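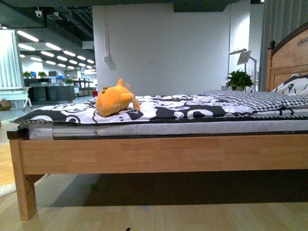
Unit 4: Sleep and the Working Day
Handout for Introduction to Household Health
Instructor: Bảo Mai

Read this before the October session. The reading questions from Unit 3 are due at the start of class, on paper. There is no lab this week.

1. What the unit covers

Unit 3 dealt with food over a whole day. Unit 4 does the same with rest. We look at how sleep is timed, what shifts that timing, and how people in a shared home can plan around each other. Sleep disorders are left for Unit 9, and you do not need to read ahead.

Three terms will come up often. Sleep pressure is the need for sleep that builds while you are awake. The body clock is the internal cycle that makes you alert at some hours and drowsy at others. Sleep opportunity is the time you set aside for sleep, from lights out to getting up. Students mix up the last one with sleep itself every year. Someone who goes to bed at 11 p.m. and gets up at 7 a.m. has an eight-hour opportunity and has slept something less than that.

2. Two processes

Sleep pressure starts low in the morning and rises through the day. A long nap lowers it. A late nap lowers it at the wrong time, and the person then lies awake at the usual bedtime. Caffeine does not remove the pressure. It blocks the signal for a few hours, and the pressure is still there when the caffeine wears off.

The body clock runs on a cycle close to 24 hours and is set mainly by light. Bright light in the morning tends to move it earlier. Bright light late in the evening tends to move it later. Meals and activity also have an effect, though a weaker one. Most adults have a dip in alertness in the early afternoon, whether or not they have eaten lunch.

On a regular schedule the two processes work together. Pressure is high in the late evening, just as the clock stops promoting wakefulness. On a night shift they pull apart. A nurse who comes home at 8 a.m. has high pressure, but the clock is already pushing toward wakefulness. She may fall asleep quickly and wake after four or five hours.

3. Stages of sleep

We will use the simple version with four stages: three of non-REM sleep and one of REM. Stage 1 is light and short. Stage 2 takes up the largest share of an adult's night. Stage 3 is deep sleep and is concentrated in the first part of the night. REM periods are short at first and get longer toward morning.

Cutting a night short at the end therefore removes mostly REM and Stage 2. This will be on the quiz.

Cycles are often given as 90 minutes. Treat that as an average. They vary between people and across a single night, so a bedtime worked out in exact multiples of 90 minutes is not reliable.

4. Case: the Timarholm household

Four people share an apartment with one bathroom and thin walls.

The father drives a delivery route and gets up at 4:15 a.m. The mother works in an office and gets up at 6:45. The older son is 17, is rarely sleepy before midnight, and has school at 8. The grandmother naps after lunch and is awake by 5 most mornings.

Their complaints are the usual ones. The father's alarm wakes the mother. The son plays music late. The grandmother runs the kitchen faucet early, and the pipes pass behind the son's room.

Work through the case in this order:

Draw a 24-hour line for each person and mark the sleep opportunity.
Mark the hours when at least one person is trying to sleep.
List each noise or light source and the hour it occurs.
Decide which ones can be moved, which can be reduced, and which have to stay.

Leave the furniture and the purchases for last. Past groups have spent most of the hour on curtains and earplugs and never finished the lines.

Note on the son: a later body clock is common in the teenage years and should be treated as a given in your plan. Telling him to go to bed at 9:30 is not a plan. Morning light, a fixed getting-up time and a quieter last hour are all fair to suggest.

5. The sleep log

Each student keeps a log for two weeks. Fill it in within an hour of getting up. Record the time of lights out, your best guess at when you fell asleep, any long time awake, the time you got up, naps, and the time of your last caffeine. Do not watch the clock at night to get better numbers. Estimates are fine and are what the form is made for.

The pooled data set from earlier classes, named Astudura, has over 3000 nights from 144 students. It is on the course page as a spreadsheet. Names have been removed. Your own log is added only if you check the box on the form, and this has no effect on your grade.

Known problems with logs: people round to the nearest half hour, they skip bad nights, and they fill in three days at once from memory. If you miss a day, leave it blank – a blank is more useful than a guess made days later.

6. Written work

Write 500 words on one of the following.

a) Your plan for the Timarholm case, with the four lines attached.
b) A comparison of work nights and free nights in your own log. Give the difference in the midpoint of sleep and say what might account for it.
c) A schedule for a person rotating between day and evening shifts, with reasons for where you put meals and light.

Double-spaced, name on the first page only. If you choose b), attach the log.

Reading for next time: Unit 5, sections 1 to 3, on heating and indoor air. Bring a utility bill if you have one.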